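Flivanus to Move Printed Textile Finishing to Single-Pass Process at Woldemariam Plant

Release date: 16/06/2019

WOLDEMARIAM - Flivanus, a maker of coated and printed textiles for table covers, play mats and display surfaces, today announced that it will move its full range of printed fabric mats to a single-pass finishing process developed with Steltik. The change applies to all mats made at the Woldemariam plant. Orders placed before the changeover will be filled from existing stock, under the existing product codes.

The new process, sold under the name Tastent, combines color fixing, backing and edge sealing in one run through the finishing line. Until now these were three separate steps. Each roll was printed, fixed with steam, rested, and then sent to a second line for backing. Edges were sealed after cutting. Under the new process the roll stays on one line from the end of printing to the start of cutting.

Trial production began in January and covered 602 rolls. Of these, 542 were released on first inspection. The remaining rolls were held for rework or cut down to sample sizes. The main causes of holds were uneven backing weight near the start of a roll and slight skew in the printed pattern. Both were traced to web tension at the entry to the coating head. A second tension roller was added to the line, and the startup length of each roll is now trimmed before inspection.

Technical changes

Base fabric: The woven polyester face is unchanged. Yarn count and weave remain as listed in the current data sheet.

Backing: The earlier foam backing is replaced by a thinner rubber compound applied as a liquid and cured in line. The compound is applied at one weight for all mat sizes. Customers who store mats folded are advised that the new backing should be rolled instead, with the printed side facing out.

Color: The ink set has 13 colors, including two added blues and a deeper orange. These were added for landscape and night sky designs, where the earlier set showed visible steps between shades. Files prepared for the earlier set can be printed without changes, but large areas of dark blue may appear slightly deeper than on earlier stock. A printed swatch can be requested before a repeat order is placed.

Washing: Mats finished with the new process may be machine washed at 40 degrees Celsius without spin. Tumble drying and ironing remain excluded. Mats made under the earlier process keep their surface-clean-only label.

Edges: Cut edges are heat sealed. Stitched edges remain available as an option on all sizes and must be stated on the order form.

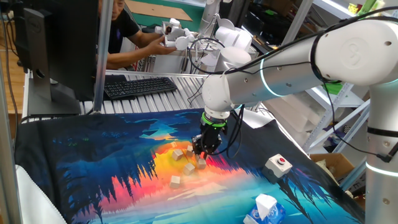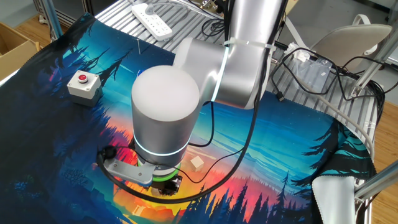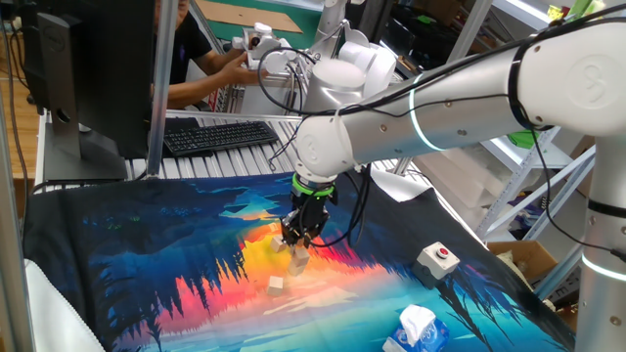
Printed fabric mats in use as work surface covers.

Steltik stated that the compound had been tuned for low curl at the corners, which had been the most frequent complaint under the earlier backing, and that work on a lighter grade for wall display was still under way. It added that the lighter grade would not be offered for table use and that no release date had been set.

Ordering and product codes

Product codes for mats made under the new process carry the suffix T. Codes without the suffix refer to earlier stock and will be withdrawn as each size sells out. The two types should not be mixed where mats are laid edge to edge, as the difference in thickness leaves a step at the joint. Distributors holding both types are asked to store and ship them separately.

Custom designs are accepted in the same file formats as before. The printed area now extends to the cut edge on all standard sizes, so artwork must include bleed on four sides. Files without bleed will be returned for correction. Text and fine lines should be kept clear of the trim area. Proofs are supplied as a digital file by default, with a fabric proof available at extra cost.

List prices for standard sizes are unchanged. The surcharge for stitched edges is also unchanged. Minimum order quantities for custom designs will be reviewed after the first full quarter of production.

Care labels, the revised data sheet and the bleed template are available from the Flivanus sales office on request. The earlier data sheet remains valid for codes without the suffix.

About Flivanus

Flivanus designs and makes printed and coated textiles for home, school and workplace use. Printing, finishing and cutting are carried out at its Woldemariam plant.

Press contact: Flivanus Press Office, Woldemariam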